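**Kvaran Episode Packs** are recorded task demonstrations made in simulated homes, sold with the scene files and the recorder needed to add to them. They are meant for teams training manipulation or navigation policies who want examples in a consistent format and who expect to generate more of their own later.

The current release covers bedrooms and small living rooms. Kitchens are sold separately under the Turklow name and use the same file layout.

## What is in a pack

Each pack contains 66 room layouts. A layout is a closed room with walls, floor, furniture and a set of loose objects. Furniture is fixed in place. Loose objects have mass and friction values and can be pushed, lifted or dropped. Potted plants and wall fittings are treated as furniture.

For every layout the pack includes:

- the scene file, with all meshes and textures
- a placement file listing the start pose of every loose object
- the recorded episodes, with rendered color and depth
- a plain-text instruction for each episode
- a results file giving the final object poses and the success flag

An episode is one attempt at one instruction. Failed attempts are kept and flagged. They can be left out at load time with a single setting, but they stay on disk. Customers training a success classifier should leave them in.

## Viewpoints

Color and depth are rendered from a head-height view and from a second view that can be moved by the user. The second view can be re-rendered after the fact: the recorder stores object poses and joint states at every step, so a new camera position does not require the episode to be collected again. Re-rendering runs on the same graphics card used for training. It does not need a display.

The movable view is useful for checking start placements before a run. In most bedroom layouts we leave it slightly above the nearest furniture top, angled down, with the floor and the bed in the background.

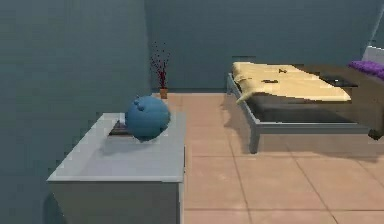 *Bedroom layout: blue sphere on the gray cabinet, bed with pale yellow blanket at right.*

Object placement is drawn fresh for each episode within limits set in the placement file. A limit is a named surface plus a margin from its edges. The default margin is wide enough that a round object set down at the limit will stay on the surface when physics is switched on. Users who narrow the margin should run the settle check described below.

Overlap between objects as seen from a given view is allowed. It is recorded as a visibility fraction per object per step, which lets a training script drop steps where the target is mostly hidden. We do not drop them ourselves.

## Recorder

The recorder is a command-line program named Zusier. It runs on Linux and is installed from the archive supplied with the pack. It takes a layout, an instruction and a control source, and writes one folder per episode.

Control sources supported:

1. Hand controller, over USB or the local network
2. Keyboard, for base motion only
3. Scripted policy, loaded as a Python class
4. Playback of an earlier episode, with new object placements

The fourth source is the cheapest way to grow a small set. A recorded motion is split at grasp and release, and each part is moved to fit the new object pose. Parts that would collide with furniture are rejected and logged. On flat, open surfaces such as cabinet tops the rejection rate is low. On beds it is higher, as the mattress and bedding are modeled as a rigid shape and the approach angle is limited by the frame.

The operator can end an episode at any time with the stop key. The recorder then asks for a result: success, failure or discard. Discard deletes the folder. If no answer is given the episode is marked as failure.

## Settle check

Before an episode starts, the simulator runs for 2 seconds with no control input. Any loose object that moves farther than the threshold during that time is reported by name, and the placement is drawn again. After 5 redraws the layout is skipped and a line is written to the log.

Start poses are stored with a small clearance above the supporting surface to avoid contact errors at load. Stills exported before the settle check show this clearance. Episodes begin after it, and the first recorded step uses the settled pose.

The check can be turned off. We recommend leaving it on for anything round.

## Instructions

Instructions are short commands in everyday English, one sentence each. Each refers to its target by color and type, or by position where two objects of the same type are present. Typical forms:

- Move the blue ball from the cabinet to the bed.
- Go to the plant in the corner.
- Pick up the object nearest the pillow.

The instruction file is tab-separated and can be edited. Adding a second wording for an existing episode takes one new line with the same episode number. No re-recording is involved.

## File format

| Item | Format |
|---|---|
| Color | PNG, one per step, or MP4 on export |
| Depth | 16-bit PNG, millimeters |
| Poses and joints | HDF5 |
| Instructions | TSV, UTF-8 |
| Placement limits | YAML |
| Results | JSON |

All lengths are in meters except depth. Rotations are quaternions with the scalar part first. Packs made before the February release stored the scalar part last; a conversion script is included and will refuse to run twice on the same folder.

## Requirements

Nearly all of the load is rendering. A single workstation with one recent graphics card is enough to record and to re-render overnight. Recording by hand controller needs a steady frame rate, so close other programs that use the card. Scripted collection can be run on several machines from one shared layout folder; episode numbers are assigned by machine name and do not clash.

## Known limits

Cloth does not deform. Blankets and pillows keep their modeled shape and should not be used as targets for folding or pulling tasks. Objects placed on a blanket rest on its rigid surface.

Liquids are not supported.

Lighting is fixed per layout in this version. Wall and floor colors can be changed in the scene file, and the renderer will pick up the change without a rebuild.

## Licensing and delivery

Packs are licensed per site by Flavton. The license covers training, evaluation and publication of stills and clips. Resale of the scene files is not covered. Trained models carry no restriction from us.

Delivery is by download or by encrypted drive. An evaluation set of 14 layouts, with episodes and the full recorder, is available on request through the contact form. Evaluation folders can be merged into a full pack later; keep the original folder names and run the merge command from the pack root.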